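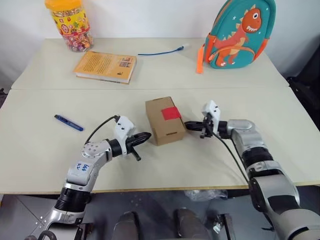

Gun-woo
One strip of tape on the end of a tuck-flap carton is plenty, and I will say so until the moderators lock the thread. The tuck does the work. The tape is there to stop the tuck from changing its mind.

imke_k
And yet every year around move-out we get the same thread, and every year you post the same two sentences about the tuck, and every year somebody's spice jars end up in a stairwell.

Gun-woo
Those were your spice jars, Imke. In a box you taped on all six sides.

imke_k
I maintain the bottom was faulty.

hdiekmann
Can I drag this back to what I asked at the top? I'm moving from Neratham to a smaller place at the end of September. I have a stack of flat brown cartons, the kind with flaps that tuck into a slot, left over from when I sold prints online. They're free, they're clean and they're all one size. My wife wants to buy proper moving boxes from Trallo. I would like to not buy boxes when I own boxes. Am I being cheap or am I being sensible?

Gunther_H
Both. They usually travel together.

Serious answer: tuck cartons are mailers. They're made to hold a light thing lying flat. Put paperbacks in one, stand it on end, and the flap opens like a door. For towels, cables, framed stuff, desk drawer junk, use them and be happy. For books and dishes, listen to your wife.

hdiekmann
She has asked me to print that last part.

joerg.kroeger
I'll disagree with Gunther a little. I moved 24 boxes of records and books in tuck-flap cartons and lost none. The trick is that you don't fill them to the top. Stop two fingers short, fill the gap with a dish towel, tuck, then run your tape from the top of the box over the end and onto the underside. People tape the flap to itself and then wonder.

Gunther_H
You also drove four miles, Jörg. I was there. I carried 11 of them.

joerg.kroeger
You carried 9 and talked about your knee.

imke_k
Can we discuss color, because that's where I think this forum has a real blind spot. Clear tape on a brown box is useless. You can't find the end of it, you can't tell from across the room whether the box is closed, and in bad light you end up taping a box that's already taped. Red tape for anything that has to come in first and get opened first. Kettle, sheets, toilet paper, the shower curtain. Red means open me tonight.

Gun-woo
Red means fragile.

imke_k
Since when?

Gun-woo
Since always? Every mover I've ever hired saw red tape and slowed down. If you put red on your toilet paper they'll carry it like an heirloom while your glasses ride under the bookcase.

imke_k
I've never been able to afford a mover who slows down.

hdiekmann
I bought one roll of red because it was on the discount shelf at Menzies, so I'm now emotionally involved in this. What do I do with it?

Gunther_H
Pick a meaning, write it on a piece of paper, stick the paper to the inside of the front door. My sister's household had three people using the same red roll for three separate reasons. Unpacking took until spring.

joerg.kroeger
Also put it on the end of the box as well as the top. Once they're stacked, all you see is ends. A red patch in the middle of the lid is a secret between you and whoever closed the box.

Gun-woo
Agreed, annoyingly. Top and wrapped over one end. That way it closes the flap and you can read it in a stack.

imke_k
So that's one strip of tape, doing two jobs, and Gun-woo gets to be right. I want it noted that I saw it coming and could do nothing.

hdiekmann
OK, test results. I packed one with cookbooks last night against all advice. The lid closed. The lid stayed closed. I lifted the box and my back filed a complaint, so the cookbooks are going in something smaller and the carton now has sweaters in it. Question about the tape itself – the red stuff peels up at the corners overnight. Is it bad tape or bad me?

joerg.kroeger
Dusty cardboard, probably. Wipe the spot with a dry cloth first and rub the tape down hard with the back of a spoon. If it still lifts, it's bad tape. Discount shelf tape has often been on the discount shelf for a reason.

Gun-woo
Lemen makes a paper tape that holds better on brown board. Costs more. You have to wet it, so you'll feel like you're mailing 1000 letters.

Gunther_H
I've had the Lemen. It's fine. It sticks to the carton, the table and the cat in equal measure. Do it on a table you can wipe down, with the box lying flat and nothing else on there. Taping on the floor is how I got the knee.

joerg.kroeger
He got the knee playing handball.

hdiekmann
Update for whoever finds this next year. We compromised. Sturdy Trallo boxes for books and kitchen, my free cartons for everything soft or flat. Red means open tonight. Sorry, Gun-woo, it was put to a vote and I only had one.

Gun-woo
I'll remember this when your glasses arrive.

imke_k
Henrik, what did you end up labeling with? Marker straight on the cardboard or stickers? I ask because I have opinions.

hdiekmann
Marker on the cardboard, on the end, next to the red.

imke_k
Then I have only one opinion, and it's that you should write the room you're moving it to. "Closet" is no help in a place with different closets.

hdiekmann
I have written "closet" on five boxes. Going to find the marker.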